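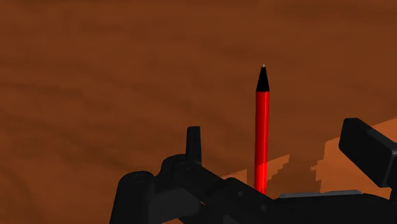

I have been collecting examples for learning systems long enough to have strong feelings about boring afternoons, and my strongest feeling is that the boring afternoons are where most of the value comes from. When people ask what I do, I tell them I show a machine how to pick things up, over and over, and they nod politely and picture something grander than it is. Mostly it is a simulated tabletop and a small chore. Take the red pencil, or the thing I call a pencil (it has a black point on it and it stands on its end, so you may call it a marker if that makes you happier). The gripper is down low with its fingers apart, and the pencil is in the gap between them, nearer the left one. Would you close now? A new person at the controls nearly always says yes. I would want to shift over a little first, and the whole of my argument in this essay is tucked inside that little shift.

My view, which has gotten me into some long lunches at Linside, is that we throw away far too much of the shifting over. The fashion is for clean examples. You run a task, you keep the runs that go straight to the object and close neatly on it, and you quietly delete the ones where somebody wandered, stopped, backed up, and tried again. The folder that comes out of this is a lovely thing to scroll through. Every run looks like it was done by a person who has never dropped a spoon. Then you train on it, and the policy is a marvel right up until it finds itself an inch to one side of where the experts always were, at which point it has no idea what to do, poor thing, and it closes on air with perfect confidence.

I don't claim to have discovered this. Anybody who has worked with imitation for more than a season knows that small mistakes pile up, and there are clever ways of dealing with it, like letting the policy drive and having a person take over when it strays. I am all for those. But I think we talk about them as special methods, something to be scheduled and budgeted, when a good deal of the same material is already passing through our hands on an ordinary Tuesday and going straight into the trash.

Let me tell you about Misteck, which was the name we gave to one of our pick-and-place sets (please don't ask, it was a typo that everybody grew fond of). We had 8 operators and a rule, written by me, I am sorry to say, that any run with more than 2 corrections in it was to be dropped. I thought I was being generous with the 2! What I had done was teach a roomful of perfectly sensible people to be afraid of fixing things. They learned to creep. They would hover over the table for ages, lining everything up so as not to spend a correction, and then come down in one long careful swoop. So the set was full of hovering, and the policy learned to hover. It would hang there over a block like a man who has walked into the kitchen and forgotten why.

When I finally dropped the rule, I asked the operators to work at whatever speed felt natural and to mark a run as bad only if the task was not finished at the end. The runs got shorter and scruffier. There were nudges in them, and second tries, and one memorable stretch where an operator chased a cylinder across the table and caught it near the far side. I kept that one. I would keep it again.

Now, there is a fair objection, and Guzmán, who has the desk across from mine and the patience of a heron, makes it better than I do. Messy examples carry messy habits. If an operator always bumps the object before grasping it, the policy will learn the bump as if it were part of the job, and it can't tell a recovery from a fumble. This is true, and I have no grand answer to it. What I do have is a habit of marking the moment where a run turns around, so that the part leading into the mistake can be given less weight, or none, and the part leading out of it can be kept. It is slow work. I did 20 runs that way in one sitting last July and had to go and lie down on the office couch. But it is slow work on material you already have, and I would sooner pay for that than for another thousand straight lines.

The simulator makes all of this both easier and more tempting to get wrong. Easier, in that you can put a pencil on its end as many times as you please and it won't roll under the radiator. More tempting, in that a reset costs nothing, and so people reset. I watch new operators do it all the time: the approach goes slightly off, and before the gripper has even had a chance to do something interesting they have hit the key and started over. With a real arm you think twice, since somebody has to get up and put the object back. I would like to see the reset key made a bit annoying. At Clunthorpe they put a 3 second wait on it, and I laughed when I heard, and then I went and asked for the same thing.

So if you are setting up a collection of your own, please let your people be a little clumsy in front of the machine. Tell them on the first morning that a second try is welcome. Pay them the same for the scruffy run as for the neat one, and sit down and watch a few of the scruffy ones yourself before you write any rule about what to delete. Mine is still pinned up over my monitor, with a line through it.

Alaric Rosenthal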